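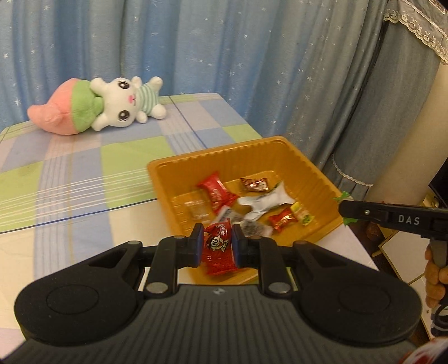

Questions about recording at home for Zallau

What do I need to record?
The two hand grippers, a table, and a tray or box with low walls. Small wrapped snacks and candy are good objects to begin with. The tablecloth and curtains can stay as they are in your home. We want many different rooms in the data.

How long is one recording?
One task from start to end, for example all the snacks moved to the tray. Please keep it under 14 minutes. Longer files are refused by the Vadov uploader.

Must I use both hands?
Yes, for tray tasks. One gripper holds the tray, the other one carries the object.

I dropped a candy. Should I start again?
No. Pick it up with the gripper and continue. The model learns also from corrections — only please do not use your bare fingers for it.

Do shiny wrappers make a problem?
Sometimes they slip. Close the gripper slowly and take the wrapper by its sides.

How many recordings are accepted?
In December we received 1,542 and kept 1,310. Most of the others had a first position missing: both grippers must rest on the table for six seconds before you begin.

Can family members record with my account?
Adults can, but each person needs an own profile. Write to the Zallau desk and we will add it.

When will I see my result?
The review status is on your Vadov page, under "My tasks".

Last changed: 6 January 2023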